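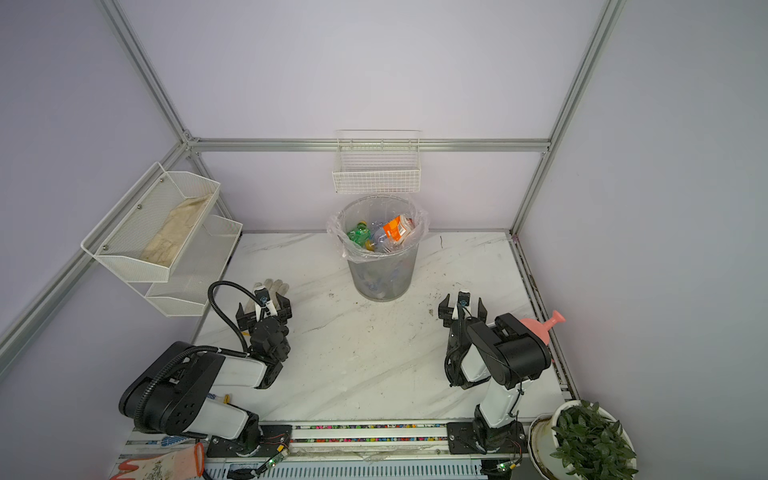

If a sponge is full of holes, why doesn't all the water fall straight out of it? That came in from Rutulley, and I've been squeezing sponges over the sink ever since to get my answer ready.

So let's talk about holes! A hole is a funny sort of thing. You can't pick one up or put it in your pocket (although your pocket might have one). It needs something else to be a hole in. Take away the doughnut and the hole goes too.

Back to the sponge

Water likes to stick to things, and it likes to stick to itself as well. Dip your finger in a cup and pull it out, and you'll usually find a drop hanging on to the end. Inside a sponge there are lots of tiny spaces with walls very close together, so the water always has a wall to cling to. In a big hole, the water in the middle is a long way from any wall and it drops out under its own weight. When you squeeze a sponge you squash the little spaces flat, and the water has to go somewhere, usually up my sleeve.

Holes that sort things

Some holes are there to let one thing past and keep another thing in. A colander does it with pasta. The water runs away and the pasta stays put, as long as it isn't that very small star-shaped kind, which I once lost most of down the plughole. A tea strainer has much smaller holes because bits of tea leaf are much smaller than pasta. A fishing net works the other way up, in a sense: the big fish stay and the little ones swim off through the gaps.

The trick is always the size. Before you choose your holes, you need to know what you want to keep. A wire basket is fine for apples and hopeless for rice. A mesh bin will hold scrunched-up paper all day long, but pencil sharpenings can sneak out through the sides, so people often put a bag in it. 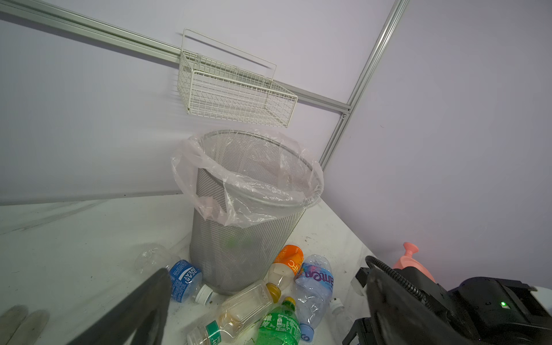 Holes that save weight

You can often take quite a lot of stuff out of an object and still have it do its job. Bird bones are a good one. Many of them have air spaces inside, with thin struts going across to keep them stiff. Bread is the same idea, only tastier. The yeast in the dough makes bubbles of gas, the dough stretches around them, and baking sets it all in place. Without the bubbles you'd be chewing something like a brick.

Try it yourself

You'll need a tray, a cup of water, a dry sponge and an old flannel. Put the sponge in the tray and pour the water on slowly until it starts to leak out at the bottom. Wring it into the cup and see how far up the water comes. Now do the same with the flannel. Which one gave you more back? Fold the flannel up small and have another go, and mop the floor before anybody slips!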